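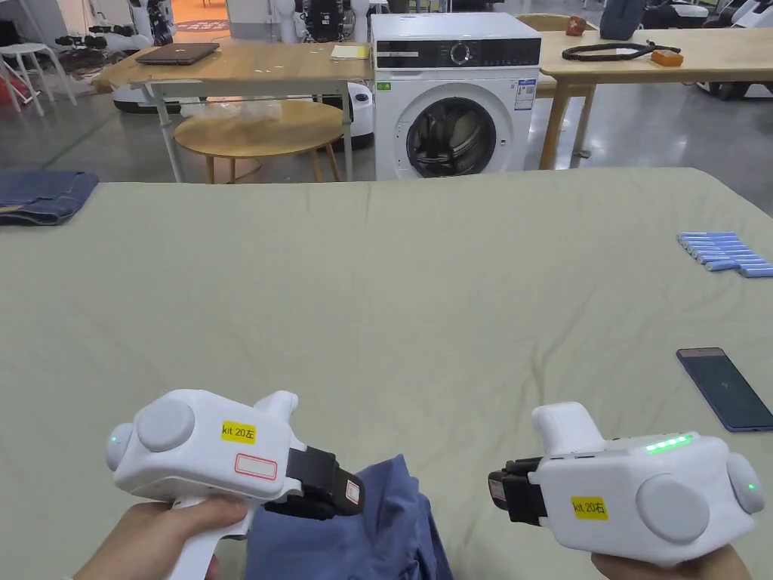
Clothing maker says its T-shirt stays fresh for 30 wears. Where is the proof?

July 9, 2018

Merkitz, the Clesby clothing company, wants you to stop doing laundry. Its new Inthanon T-shirt goes on sale this week for $52 with a tag promising 30 wears between washes, thanks to a fabric finish called Grasidico.

That is a big promise for a cotton T-shirt in July. The company says it rests on a wear trial held in February, when Clesby people walk around in two sweaters and a coat.

According to a four-page summary sent to reporters, 126 people took part. They wore the shirt on days of their choosing and scored it for smell at the end of each week. They scored their own shirts. No one else was asked to sniff them, and there was no group wearing plain shirts for comparison.

"People know when their clothes smell," said Akash Pal, who runs product development at Merkitz. "We trust our customers."

Maybe so. Anyone who has shared an office or a long car ride may have doubts.

The summary also leaves out how many of the 126 made it to the thirtieth wear. Pal said the figure was "healthy" but would not give it. He would not say what is in Grasidico either, except that it is "mineral based" – a phrase that covers everything from table salt to lead.

Then there is plain dirt. A finish that holds back odor does nothing about lunch, and on a navy shirt even a bit of lint stands out.
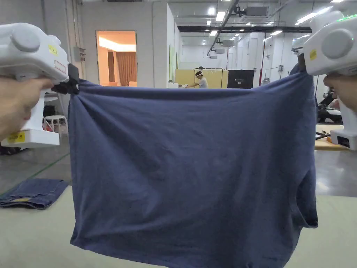 Savings depend on who is counting

Merkitz says a household that switches over would skip 587 loads of laundry in ten years. The math assumes that everyone at home wears only treated clothes, including socks and underwear. The company sells neither.

Fongchan Sriwong, who teaches textile care at a night school in Clesby, said washing less is a fair goal and most people could manage it without buying anything.

"Hang the shirt up, let it air, and wear it again if it's fine," she said. "That works with the ones you already own."

She also wants to know how long the finish lasts once the shirt does go in the machine. The tag doesn't say. Asked about it, Pal said more testing is planned, with results to be shared "when they're ready."

Returns are accepted for unworn shirts only.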